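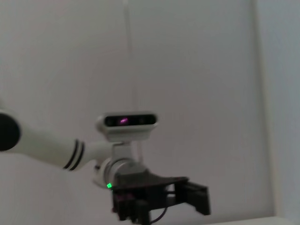 Demonstrations look fine on replay but the trained policy hesitates above the object. Too many examples, or the wrong ones?

Asked 23 December 2022 in Learning from demonstration

Hello all, and apologies in advance for the length, I never know what to leave out of these.

We are a small group working on a fairly modest task: pick up a soft pouch from a table and put it in a tray. One arm, a two-finger gripper, a depth camera on the wrist and a second camera looking on from further off. We drive the arm by hand with a leader arm and record everything through Tindo, which saves both camera streams, the joint positions and the gripper opening. So far we have 3334 demonstrations, collected on and off since March, and I was rather proud of that number until we trained on it.

What happens is this. The arm sets off nicely, gets to a hand's width over the pouch, and then dithers. It drifts left a little, drifts back, sometimes opens the gripper even though it is open already, and after a while either goes down and makes a perfectly good grasp or sits there until the time limit. If I nudge the pouch with a ruler it often wakes up and carries on, which made us laugh the first time and has been less amusing since.

Things I have tried: training for longer, lowering the learning rate, dropping the outside camera (worse), dropping the wrist camera (much worse). Replaying recorded demonstrations straight back on the arm works every time, so I don't think it is calibration. There are 5 of us who take turns driving, if that matters. Should I be collecting more, or throwing some away? I would dearly like not to throw any away.

Answer 1 (accepted)

I'm afraid you probably do want to set some aside, but don't delete anything, and please don't be disheartened, we went through very nearly the same thing on our Diltex project and it came right in the end.

My strong suspicion is pauses. When people drive a leader arm they come in quickly, stop above the object to have a good look, and then go down. You hardly notice yourself doing it. The model sees a great pile of frames in which the arm is above the pouch and the right answer is "stay where you are", and very few in which the right answer is "go down", and if it only looks at one moment at a time it has no way of telling the two apart. So it stays. Your ruler trick fits with that, as moving the pouch gives it a view that doesn't look like one of the waiting ones.

Plot the speed of the gripper against time for a handful of episodes from each driver. If you see a flat stretch before the grasp, cut it down. We removed any stretch longer than 2 seconds where neither the joints nor the gripper moved and kept a few frames either side so the motion didn't jump. Do leave the short wait while the fingers close, though! We trimmed that as well on our first go and ended up with an arm that lifted off before it had hold of anything, and it took me most of a week to see why.

Then look at the drivers separately. With several people you will have several habits: one comes in from the side, another straight down, somebody else goes too far and comes back. All fine on their own and rather muddling when averaged. I would train on your two steadiest drivers first, just to see. When we did this the smaller set beat the full one comfortably, and we added the others back once we had all sat down together and agreed how to approach.

If your model predicts one step at a time, try having it predict a short run of steps. That helped us with the dithering more than I expected, though I'd still do the trimming first, it's cheap.

Comment from the asker: Well, I have plotted them and I am the worst offender. My flat stretches are enormous, I apparently stop and think about my life before every grasp. Trimming tonight, will report back after the holidays. Thank you so much.

Answer 2

Agree with the above. I'd add, check that your cameras and joint readings are lined up in time. On our bench the wrist stream was arriving 31 milliseconds behind the joints and we only found it by tapping the table and looking for the jolt in both. It may make no odds at the speed you're going, but it is a ten-minute job. Also write the driver's initials in the episode notes if you aren't doing so already, you will want them.

Answer 3

Had this with Wemuvau, switched to Ersoy and it went away. Didn't look into why, sorry. Might have been the new table.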